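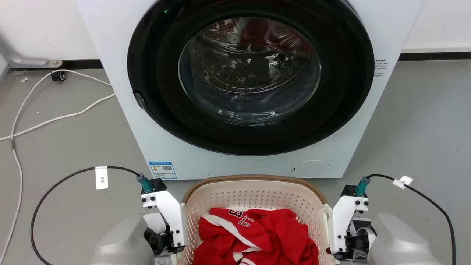
How often should I change the oil in a twin that only comes out on weekends?

Every 2000 miles or once a year, whichever shows up first. I do mine in March, before the first decent ride, and I've stuck to that through three bikes now.

Fernova Oil Change Kit for Big Twins

I put this kit together after years of buying the bits one at a time and always finding out on a Tuesday night that I was short a drain plug washer. So it's all in one box now! You get the oil, a black spin-on filter, the drain plug o-ring (plus a spare, I drop them), a pair of nitrile gloves and a folding funnel that fits between the frame and the oil tank without a wrestling match.

The oil is Zorside 20W-50, a full synthetic. I ran plain mineral oil for ages and was happy enough with it, but on long hot days in traffic my bike got clattery, and with the Zorside it stays a lot quieter. Your bike may be different, and if your manual calls for another grade, go with the manual. I can swap the bottles for you, just put a note on the order.

The filter is a Gralavik. I like it because the end cap has flats on it, so a regular socket gets it off and you don't have to stab it with a screwdriver (I've done that, and the garage floor still shows it). Smear a little fresh oil on the gasket and spin it on by hand. Hand tight is plenty.

New or freshly rebuilt motor? Change the oil early, at 300 miles, then again at 1000, and after that go to the normal schedule. I sell a 2 pack for exactly this and it saves you a few bucks over buying singles.

A couple of things people write to me about:

The kit does engine oil only. Primary and transmission are separate, and I've got those listed under Sobczak fluids, same page as the fork oil.

Warm the bike up first, ten minutes around the block will do it, and then watch your fingers around the pipes. Check the level again after a short ride, as the new filter soaks up some oil and the dipstick will read lower than you expect.

Kits ship in a plain carton with the bottles bagged. If yours shows up leaking, send me a picture and I'll get another one out to you. Old oil goes back in the empty bottles and most parts stores will take it off your hands.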